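Search this site
Search
Menu

Girkamdale seniors' centre to extend drop-in hours after library branch closes for repairs

By Staff Writer
April

The Girkamdale Seniors' Centre will open its doors on weekday evenings and on Saturday mornings while the neighbouring library branch is closed for roof and heating repairs, the town has confirmed.

The change follows a decision by the town council at its most recent regular meeting to move a number of library programs to the centre for the length of the work. Under the interim arrangement, the centre will remain open until 8 p.m. from Monday to Thursday. It previously closed at 4:30 p.m.

In a written statement, the town said the arrangement was intended to keep reading groups, homework help and the home delivery service running without a break. The statement added that no program now offered at the centre would be cancelled, although several will move to different rooms.

The library branch served 1,532 active cardholders at the end of last year, according to a report presented to council. Over 46 per cent of those cardholders live within walking distance of the building, and the report identified the loss of a local reading space as the main concern raised by residents during the consultation period.

A limited collection of large-print books, newspapers and audiobooks will be set up in the centre's east room. Items placed on hold may be picked up at the front desk during all opening hours. Returns will be accepted at the same desk, as the outdoor return slot at the branch will be sealed while scaffolding is in place.

The town has also asked residents to check the lost property shelf at the branch before the building closes. Reading glasses, umbrellas and gloves make up most of what is left behind each winter. Unclaimed eyeglasses will be offered to a regional collection program at the end of the month, and other items will be donated locally.

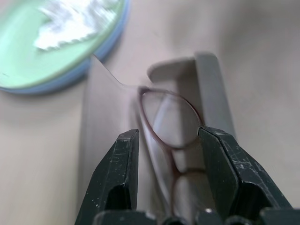 Room changes and registration

The weekly writing circle will meet in the craft room and the current affairs discussion group will move to the lounge. The genealogy help desk, which depends on a wired internet connection, will be set up in the former office beside the kitchen.

Registration is required for computer help sessions, which are limited to 16 people. Registration for all other programs is optional. Residents may register in person, by telephone or through the town's recreation portal. Those who have already registered for a spring library program do not need to do so again, and will be told of the new location by mail or email.

Children's story time will not be held at the seniors' centre. It will move to the community hall on Gidano Street, where there is stroller parking and a fenced yard. The after-school homework program for students in grades four to eight will be held at the seniors' centre in the evenings, once the daytime activities have ended.

The centre's own membership fee remains unchanged at $25 per year. Library cardholders using the building for library programs are not required to buy a membership. They will, however, be asked to sign in at the front desk for fire safety purposes.

Repairs to the branch

The branch, which shares a parking lot with the centre, has had repeated leaks above the local history section. An inspection last autumn found that the flashing along the north side had failed and that insulation in part of the ceiling would need to be replaced. The heating system, which dates from the original construction of the building, will be replaced at the same time.

The contract was awarded to Sikton Building Services following a public tender. The town said combining the two projects would shorten the total closure and avoid setting up scaffolding twice. The local history collection has been packed and placed in climate-controlled storage. Requests to view material from the collection will be considered once the branch reopens, with the exception of cemetery records, which are available in digital form.

Part of the parking lot will be fenced off for the delivery of materials. Accessible parking spaces will be moved to the front of the seniors' centre and marked with temporary signs. Drivers dropping off passengers are asked to use the Gatchalian Avenue entrance and to leave the fire lane clear at all times.

Small items for the evening programs, including pens, markers and drinking cups, will be supplied by the centre. Participants in the writing circle are asked to bring their own notebooks.

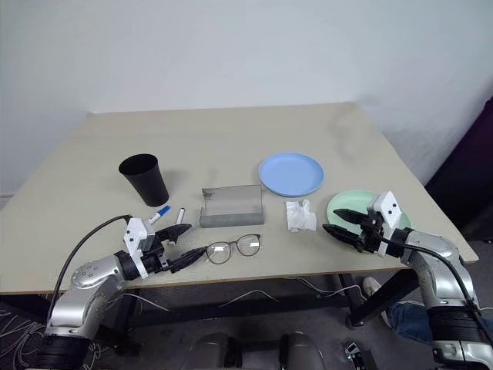

Tables and chairs are to be returned to their usual positions at the close of each evening session so that the rooms are ready for the morning exercise classes. The kitchen will be available for tea and coffee only. Groups that wish to serve food must apply to the town in advance and provide proof of food handling certification.

Two part-time positions will be added at the front desk to cover the longer hours. The cost will be met from the library's existing operating budget, as the branch will not require evening staff or cleaning during the closure. Library staff will be reassigned to the centre, the community hall and the home delivery service.

Home delivery will continue on its current schedule. Residents who find it difficult to travel to the centre and who are not already enrolled may apply by telephone. Deliveries are made on Friday, and requests must be received by noon on the previous day.

Transit and access

The community bus will stop at the door of the centre on request after 6 p.m. The regular daytime stop opposite the library will stay in service, although the shelter will be removed for part of the construction period. Passengers who need a covered place to wait may use the entrance lobby of the centre, where a bench will be provided.

The centre is wheelchair accessible and has an automatic door at the main entrance. A hearing loop is available in the lounge. Residents who need other supports in order to take part in a program are encouraged to contact the town when registering.

The town said it would report to council on attendance and on any noise or parking complaints before the branch reopens. A decision on whether to keep the longer evening hours on a permanent basis will be considered as part of next year's budget. Written comments on the interim arrangement may be left at the front desk of the centre or sent to the town clerk.

A revised program calendar is available at the centre, the community hall and the town office. Copies in large print may be requested at any of the three locations.

Recent items

Water main flushing to begin in east Girkamdale
Gatchalian Avenue crosswalk approved
Summer day camp registration opens next month
Yard waste pickup returns for the season
Gidano Street community hall kitchen reopens
Council seeks comments on revised snow clearing routes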